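Moving my messages off Skodedel

27/01/2008

Skodedel is closing its message boards, so I spent last night getting my private messages out. I had nearly 4,000, going back to when Nuala Rafferty first talked me into joining. The export page only takes 2,000 at a time, so it needs doing in two goes.

Go to Settings, then Archive, and pick the oldest batch first. Mine stuck at 63 per cent — I logged out, went back in and it carried on. Attachments come as a separate file. 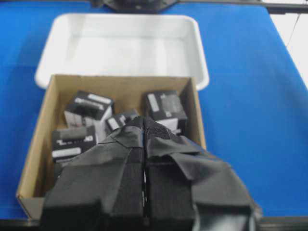

Putting them into Butus

Choose Import and leave the date format alone.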